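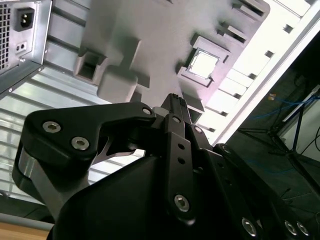

Prüfliste offener Rechner, Werkstatt Undonholm
13. November 2018, von Fernanda Frade

Wir verwenden Cookies. Mehr erfahren | Einverstanden

Ihr Lieben, ich gehe die Liste wieder von oben nach unten durch und schreibe dazu, was mir durch den Kopf geht (es wird wie immer etwas mehr!).

1. Netzkabel gezogen, Einschalter danach kurz gedrückt: ja. Bitte auch dann, wenn Tarek es schon gemacht hat.

2. Lüftungsgitter am Netzteil frei: bitte beim Zusammenbau noch einmal hineinleuchten.

3. Ablage für Kleinteile: Mir ist wichtig, dass ein Prozessor nie einfach auf dem Tisch landet,
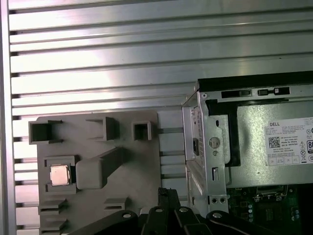
sondern immer in seiner Halterung, mit der Metallseite nach oben, und dass man ihn nur an den Kanten anfasst.

4. Sockel und Hebel: Bügel nie mit Gewalt schließen, lieber Noura dazuholen.

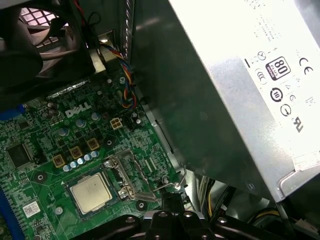
Zu Punkt 4: Dell-Platine mit Prozessor im Sockel, rechts daneben Bügel und Hebel

5. Blechkanten am Gehäuse: mit dem Handschuh abfahren, Grate melden.

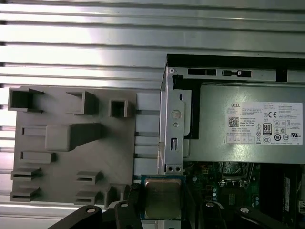

Zu Punkt 5: Gehäuse und graue Halteplatte

6. Liste unterschreiben und bei Mehwish abgeben. Danke euch allen, auch fürs geduldige Lesen!

13 Kommentare | 2 Mal geteilt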